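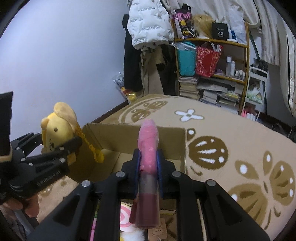 **Elaine Lopes**
Toy and gift sorter, Derkwood Swap Shelf

---

11 September 2021

Packing day for the Brurkmont box. I do one carton per family and I try to keep it small stuff only. Thread.

---

Yellow plush dog first. It has a long bright yellow strap, and straps catch on everything else in a box. I lay the strap flat on the cardboard and put the dog over it.

---

Next is the pink thing with the see-through lower part that goes dark maroon at the end. Came in a bag of party odds and ends from Holanda. I stand tall pieces like that near a wall of the box so they don't get leaned on.

---

The pink and white swirl and the fluffy white one go in the middle. There's a card with a little bear face in there too. Cards should go down the side, where they stay flat. I keep forgetting and doing it last.

---

Someone asked about box size. Plain brown cardboard, whatever the grocery store gives me. I cut the flaps off if they're torn. My limit is 2 pounds packed, and postage to Lostska goes up after that.

---

We've sent 865 boxes since we started. Over 600 of those had at least one plush in them. Dogs and bears go fastest. Nobody picks the snakes, so please stop dropping off snakes.

---

Things I still need: small plush with no batteries, stickers, hair clips, clean tissue paper. I'm fine for coloring books until June.

---

Drop-off is the side door at Derkwood, not the front. Ring twice.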